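Chapter 4
How a football club is built

A football club is more than the side that runs out on Saturday. Behind each team sit a coach, a budget, a ground and a league that sets the rules for all of them. This chapter looks at how those parts fit together in country football – and what happens when one of them changes.

Our main case is the Draldale club, which joined the Binulum league in 2000. It had 293 paid-up members that year and shared its home ground with Crichton until the end of June.
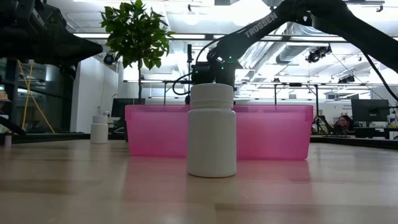 Figure 4.1 White bottles and a pink plastic bin on a table.

Section 4.1 covers the league's rules on player movement. Section 4.2 compares the Draldale and Hametti budgets over one season, including travel, ground hire and umpires' fees. You will need both budgets again in Chapter 6.

Key terms: clearance, fixture, home ground, salary cap

Before you read
Find out which league your nearest club plays in. Who decides its fixture?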